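**Amance hand-demo work: progress report to Vunton**
2022-06-26

Hi all,

You asked for something shorter and less stiff than the February report, so I'm going to write this one the way I'd tell it to you over coffee. The quick version is that we're recording again, the cup tasks are going well, and I'd like to move a little money from travel to hardware (more on that near the end).

When I last wrote, we'd just given up on teaching the arm by remote control. I still like the remote rig for some jobs, and we're keeping it, but it made everybody slow and careful in a way that showed up in the recordings. People would creep toward a cup, stop, wiggle, creep again, and then the arm learned to creep and wiggle too! So for the whole of this period we've worked with the hand-held grippers instead. You squeeze the handle, the fingers close, the camera on the tool records what the fingers are doing, and you're working at something close to the speed you'd use in your own kitchen.

The first task on the list was cups and a cup dispenser, because Strebel asked for it and because paper cups are so easy to wreck.

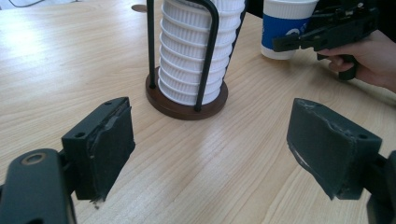 We now have 143 good demonstrations, against a target of 120 in the plan. "Good" means I've watched the recording start to finish, the tracking held up, and the person did the thing they were supposed to do. Another 52 went in the reject folder. Most of those were tracking losses, usually when someone swung the tool too fast at the start, and the rest were crushed cups or people forgetting to begin from the marked spot. I was a bit gloomy about that number at first, but the rejects were bunched up in the early sessions, and the later ones are much cleaner.

What changed was mostly the instructions. I'd written two pages, and they were too long. People read them, got nervous, and moved like they were defusing something. Now it's one card:

- Start from the mark, tool still.
- Go in with the fingers open wider than you think you need.
- Squeeze until the cup stops slipping, then stop squeezing.
- If you mess up, finish the move anyway and say "bad" out loud.

That last one has saved me hours of review. It also gives us a pile of recoveries, which Vistusside has asked to have as a separate set. I've started sorting them out but that job isn't done, so please don't promise them a delivery date yet.

The squeezing is the hard part to teach, to people and to the arm. A paper cup gives a little before it folds, and everyone has their own idea of how much is enough.

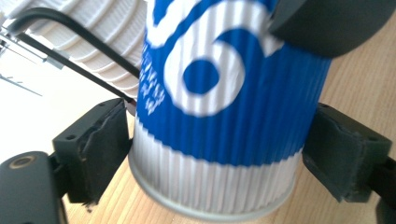
I tried a setting that limits how far the fingers can close, and I've backed it out. It did protect the cups, but people leaned on it and stopped paying attention to their grip, and then the demonstrations all had the same flat squeeze at the end. I'd rather have the variety and lose a few cups. We go through a sleeve pretty quickly, and it's the cheapest line in the budget by a mile.

On the learning side, I've trained the policy twice on the new recordings. The second run, on the full set, finished 24 of its test trials out of 30, with the arm picking up a cup and setting it back down upright. The remote-control recordings never got us past half. Of the 6 failures, most were the arm closing too early, before the fingers were all the way around the cup, and I think I know why: our quickest people start squeezing while they're still moving in. They get away with it and the arm doesn't. I've asked them to finish the reach first, and I'll retrain once I have enough of the new style to matter.

Sideways and upside-down grasps are next. We've been trying those informally, to find out how far a person can turn a wrist before the tool gets uncomfortable. It's farther than I expected, though the handle does dig into your palm after a long session, and I want to redo the grip with a softer back edge before we ask anyone to record for a full afternoon. 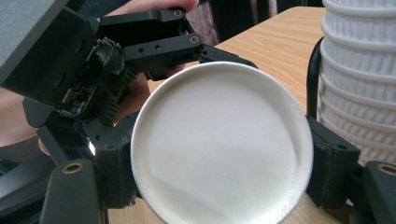
Strebel wrote back after reading my draft of this section that they'd hold off on the odd angles until the upright grasp is solid, and that they would sooner see the same task on a second kind of cup. Fair point, and I've swapped the order in the plan. Second cup type first, strange angles after.

Now the money. I'd like to move the unspent travel funds over to hardware, to pay for:

1. Fresh finger pads and a stock of spares
2. Reprinted handles with the softer back edge
3. A bigger drive for the recordings (we're filling the old one fast)

No change to the total. If that's okay with you, a one-line email is plenty, and I'll place the order the same day. I'll send the updated task list and the spreadsheet of rejects separately, as the spreadsheet still needs its column names fixed.

Thanks for your patience with the slow start this year!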